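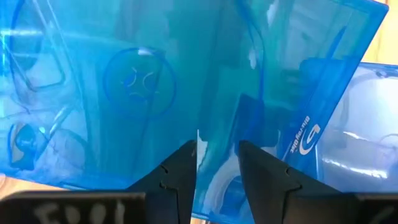
Posted by hkuhlmann, 7:12 PM
Board: Home Media > Storage and Organizing
Subject: Keep the cases or go to sleeves?

I need to make a decision on my discs before I move in June. My collection database says 3885, counting TV sets by the disc. Right now they are all in their original cases on shelves in the den, and the new place does not have a den.

The options as I see them:

Keep everything as is and rent a storage unit for what doesn't fit. I don't like this one. The unit near me is not climate controlled.

Move it all to sleeves in drawers. I'd keep the paper covers behind the discs and recycle the plastic. Sperling makes a steel drawer cabinet that would hold the whole lot in two units.

Do a mix. Steelbooks, box sets and anything out of print stay in their cases, and the rest goes to sleeves.

I've tested one shelf with the Onura double sleeves. They fit the cover art without folding, but the slipcovers don't go in at all. What did the rest of you do, and do you regret it?

Henrike
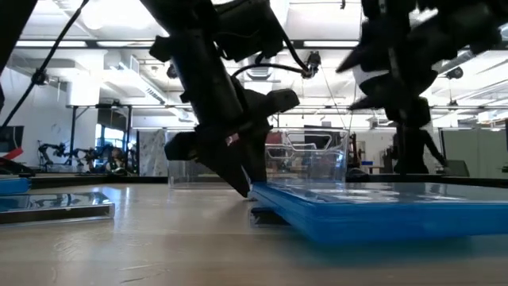

Bauerfeind_F writes that she went to sleeves when she downsized and would not do it again. The discs are fine. What she misses is being able to stand in front of a shelf and pick something. With drawers she only watches what she already had in mind, and she has stopped lending movies out because a bare sleeve comes back bent. She says to keep at least the cases for the movies you rewatch.

Posted by tallshelf, 7:58 PM

I'll disagree with that. I've had mine in sleeves for years and I watch more than I did before, mostly thanks to the index. Every sleeve gets a number, the spreadsheet is sorted by title, and I can find anything in less time than it took me to read spines sideways.

A few things I'd pass on:

Don't use the thin sleeves with the fabric backing for long-term storage. I had some leave a pattern on the label side, and one brand left haze on the data side. Get plain polypropylene.

Store them upright and don't pack the drawer tight. If you have to pull hard to get one out, there are too many in there.

Keep the cases for box sets. The resale price drops a lot without them.

Posted by Bauerfeind_F, 8:20 PM

The resale point applies to single movies too. I sold part of my collection through Valtia and they would only take discs with the case and cover. Everything in sleeves went for almost nothing at a garage sale. If there's any chance you'll sell, don't throw out the plastic.

Friederike

Posted by tallshelf, 8:31 PM

Depends what you have. Common titles sell for next to nothing with or without a case. I would not pay to move and shelve a thousand cases so I can get a dollar each for them later.

Posted by hkuhlmann, 8:47 PM

I'm not planning to sell, but I wasn't planning to move either, so point taken. I measured the hall closet tonight. It's 40 inches wide and deep enough for double rows. If I put shelves in there I could keep a good part of the collection in cases and only buy one cabinet. 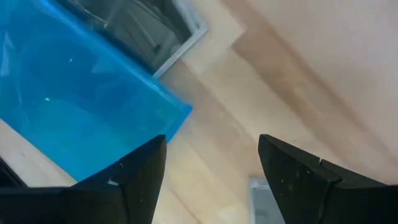

Translucent blue plastic.

Posted by marlowe_b, 9:05 PM

Nobody has mentioned slim cases. The Zurnano ones are half the thickness of a regular case and the cover still fits if you trim or refold the spine. You keep the shelf look and get close to double the discs per shelf. The drawback is cost, and the hubs are tighter than I'd like. I press the center down with my thumb before lifting the disc out. Don't pull on the edge.

Posted by tallshelf, 9:14 PM

Trimming the covers would bother me more than losing the cases. Once you cut them they're no good for anything else.

Posted by marlowe_b, 9:19 PM

You can refold them. The title ends up a little off center on the spine, and that's all.

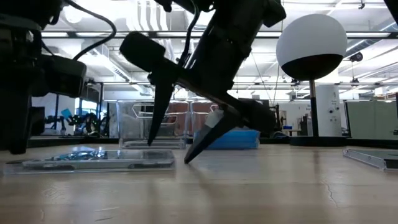

Do the slim cases hold two-disc sets?

The single ones don't. There is a two-disc version with a hub on each side, but it costs more and the discs sit close together, so I'd leave the two-disc sets in their regular cases.

Posted by hkuhlmann, 9:40 PM

Thanks, all. I'm leaning toward the mix: closet shelves for box sets, steelbooks and the ones I rewatch, and one Sperling cabinet for the rest. I'll flatten the slipcovers and put them in a document box. The empty cases can go in the attic for a year, and if I haven't needed them by then I'll list them on the swap board, pickup only.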